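Workshop notebook, dye room
September 9, 2018

Continued from the July pages. The madder test for the Citcombe order must be repeated, and I want to write down how we prepared it this time, so that Friederike Grube can follow it when I am away.

First the cloth. We cut the cotton from the Skoltano roll into 9 strips and wrote the number of each one with the laundry pen in the corner. Strips 1 to 4 were scoured in July with the old soap. The others were scoured yesterday with washing soda only. I would like to see if the soap is guilty of the pale patches. My feeling is yes, but Friederike thinks the patches come from folding, and she has more years with cotton than I have.

Dry weight of all strips together is 57 g. I weighed two times, because the small scale jumps when the window is open. The window should be closed for weighing, please. I wrote it on the wall also.

Then the bowls. In July we used the enamel basin, and now I do not trust it. There is a chip near the bottom and the iron can come through, and iron makes madder brown and dull. This explains perhaps strip 3, which went nearly the colour of tea. So for this round only stainless steel, and each bowl stays with one bath until the end. No changing in the middle, even if one bowl is nicer to stir in. The big round one is for the alum. It has a wide rim and is good to hold with wet gloves.
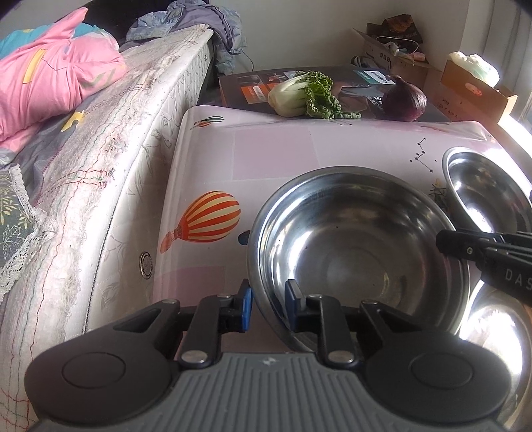

Before filling, every bowl gets a wipe with vinegar water and a rinse, and then one looks inside against the light. Small specks on the bottom must go. On plain cloth each speck can become a dot, and a dot in the middle of a sample strip is very annoying when the customer wants to judge the evenness. If a speck does not move with the cloth, try with the fingernail. Do not use the green scourer, it makes scratches and the dye sits in them for weeks.

About the tablecloth: the pink and white one is good for this work. It is glossy and I had hoped that drops would simply wipe away. With alum water it is so. With madder I am not sure yet, and with pink it may be hard to notice a stain in time. Put newspaper under the dye bath in any case.

Alum bath: 2000 ml warm water for the whole group. I dissolved the alum first in a jam glass with hot water and poured it slowly in. In July I was impatient and threw the powder directly in the basin, and some crystals were still on the bottom one hour later. The strips go in wet and opened out, one after the other, and are turned over by hand every few minutes during the first half hour. After this they can rest overnight with a plate on top to hold them under.

Madder is the last bag from Wanigasekara. The colour of the powder is more orange than the one before, and the smell is stronger. I kept two spoons of the old bag in the labelled tin for comparison. We should ask them if it is from another harvest. Friederike will write the letter, her letters get answers.

Heating: slowly, and not over 60 degrees. I know that everybody has read this already, but the July notes show 74 at one place, with a small question mark next to it in my own handwriting. The thermometer from Jerkico reads a little too high compared with the glass one. Until we know which is right, use the glass one and write down only this number.

Still to do:
- rinse water from strips 1 to 4 to keep in bottles, one bottle for each strip
- new string for the drying line, the blue one gives off colour when it is wet
- find the lid of the middle pot
- ask Citcombe if they need the samples ironed or flat dried

One more thing on the folding question. To be fair to Friederike's idea, I folded strip 9 on purpose in four and tied it loosely with white thread before the alum. If the pale patches follow the folds, she is right and I buy the cake. The other strips stay open - please do not fold them for saving space, also not for one night.

Results on the next page when the strips are dry.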